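The Snack Table, and How to Keep One

My grandmother's house had a snack table by the back door, a narrow thing with one short leg, and whatever you wanted between lunch and dinner you found there or you went without. I have been thinking about that table a good deal this September, having spent the better part of it visiting other people's, and having come home each time with crumbs in my bag and strong opinions about trays.

It began at Folton, where a friend of a friend works upstairs and where the shared kitchen on Kulline has, over a couple of years, grown a reputation out of all proportion to its size. People from the other floors invent errands to walk past it. There is coffee, of course, and a fridge with the usual politics, but the thing they come for is the snack table, which is looked after by Hằng Lại on top of the job she is paid to do. She grew up over her parents' grocery, and she told me (while wiping down a shelf, she is not a woman who stands still for an interview) that she can't look at a pile of candy bars without wanting to turn them all the same way.

"When I came it was a cardboard box," she said. "A big box with everything in it, and you put your arm in up to the elbow."

I have known that box. I think most of us have! There was one at my first job, and at the bottom of it lay a granola bar so old that we had grown fond of it. The trouble with the box, Hằng explained, is that whatever is on top gets eaten and whatever is underneath becomes history, and then somebody orders more of everything, and the box gets fuller, and the granola bar sinks another inch. So the first thing she did was tip the lot out on a table one Thursday after work and look at it. She threw away a grocery sack of stale crackers. She found 19 packets of soy sauce and a birthday candle. Then she went home and thought about it for a week, and came back with a basket.

The basket is still her favorite piece. She bought it for bread, for her own kitchen, and her husband has asked after it more than once. Fresh things go in it, meaning whatever was made that day and ought to be gone by evening: wrapped sandwiches mostly, sometimes a bun or a few boiled eggs. It's a round one, woven in a warm tan brown with a thick rolled rim, the sort of thing that makes even a plain lunch look as if somebody had been expecting you. The sides slope in toward the middle, so a sandwich settles there by itself and you can tell from the doorway whether there is one left.

I asked her if it mattered, really, basket or plate, and she gave me the patient look that I imagine she gives the people who put the milk back empty. On a plate, she said, the last sandwich looks abandoned and everybody is too polite to take it. In a basket it looks like it is being kept for you. She stands hers up on the wide end, with the cut side showing, so you can see the bread and the little line of green and know what you are getting before you pick it up and put your fingers all over the wrap.
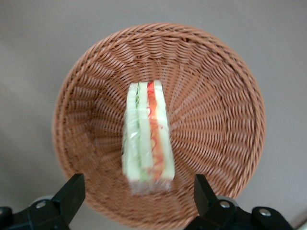

Trí Triệu won't have a woven basket anywhere near food, and said so at some length when I brought the idea to him: the crumbs go down between the strands, you can't wipe it, you have to take it outside and bang it against something, and by the time you have finished banging it the people who wanted a sandwich have gone back to their desks. Give him a plain bowl any day, he said, or a tray with a paper napkin in it, and let the sandwich look as lonely as it likes.

I carried this back to Hằng, a little nervously, and she laughed and said he was quite right about the crumbs. She lines hers with a cloth when there is anything flaky, a croissant or a sesame bun, and leaves it bare for things that come wrapped. Once a week it goes in the sink with warm water and an old toothbrush and then upside down on the rack overnight. I have since bought a toothbrush for the purpose myself, and can report that it is a very satisfying ten minutes with the radio on.

Now, trays. I had never given any thought to trays before this month, and I am sorry for all the years I wasted. Lâm Bùi keeps the table at Nultetti, down the hill, and he is a tray man through and through. His rule is that everything loose lives on a tray and that one tray is always left empty. I took this for fussiness until I had watched a lunch hour there. People come up to a snack table with their hands full, with a phone and a cup and a bunch of keys, and they need somewhere to set things down while they choose, and if you don't give them a place they will use the top of the cookies. The empty tray catches all of it. When a delivery comes it goes on the empty tray too, and gets sorted from there, and at the end of the day you can lift the whole thing to the sink without chasing crumbs across the table.

He likes a low rim, rounded corners and a pale color. The low rim is so that an older person or a small child (Nultetti has a good many of both on open days) can slide something off it without having to lift. The pale color is so the dirt shows. I argued for dark trays, being an owner of several, and he said that was exactly his point about me.

Then we come to the clear stands, the stepped kind with dividers that you see beside cash registers, and here I must confess to having been a snob. They looked like a drugstore to me. But Bảo Trình at Cao, a tea room with 7 tables and a counter you could cover with a beach towel, talked me round over a pot of something smoky. A stepped stand lets the back row be seen over the front row, which a flat table never will. And a clear one hides nothing, so you notice on Monday that you are low on chocolate, instead of finding out on Friday at four o'clock with somebody's aunt standing there with her purse open.

Bảo puts the smallest things highest. A candy bar is flat and gets lost low down, but up on the top step it has the place to itself. Cans and canisters she lays on their sides lower down, with the lids all facing the same way, and she was firm with me that tall canisters must never stand upright on a step, having once lost a whole row of them to a toddler with good reach. Drinks cans get a holder of their own, a small one, so that they can't roll. If you have ever followed a can of soda across a kitchen floor and under a stove, you'll see the sense in it.

The table on Kulline has gone the same way over time, and Hằng now lays it out in what she calls neighborhoods, with drinks down in one corner and sweets across from them and some bare table in between. The bare table is the part she has to defend. Every few days somebody sees a gap and kindly fills it with a jar of something, and every few days she moves the jar.

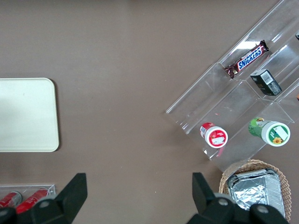
Cream tray at left, red cans on their sides in a clear holder, and a Snickers bar on the tiered stand.

I asked everyone what a table like this costs to set up, as people always write in to ask. Lâm spent 38 dollars on his, trays included, and has replaced one since, after it was used to carry a potted fern. Hằng spent less, if you leave out the basket, and her husband would like it known that he does not leave out the basket. The clear stands are the one thing worth buying new, in Bảo's opinion. Old ones go cloudy from being scrubbed with the rough side of the sponge, and once they are cloudy you have lost the reason for having them. Soft cloth, a drop of dish soap, and dry them right away.

For a house, I think you could manage with far less. Toàn Tôn, my neighbor, has the nicest home snack table I know, and it is the end of a bookshelf. She has one basket and one tray on it. Fruit and whatever needs eating go in the basket, and anything in a packet goes on the tray, and when her grandsons come on the weekend she adds a candy bar each and turns them so the names face out. She had never heard of neighborhoods, but she has been leaving the gap in the middle for years. It is where the cat sits.

As for me, I have cleared the top of the low cabinet in our hallway, and found a tray for it (pale, Lâm, you'll be glad to hear), and I am still looking for the right basket. I had my eye on one at the Saturday market, but the rim was coming loose on one side, and the man wanted far too much for it. I may go back this weekend all the same and see if he has come down.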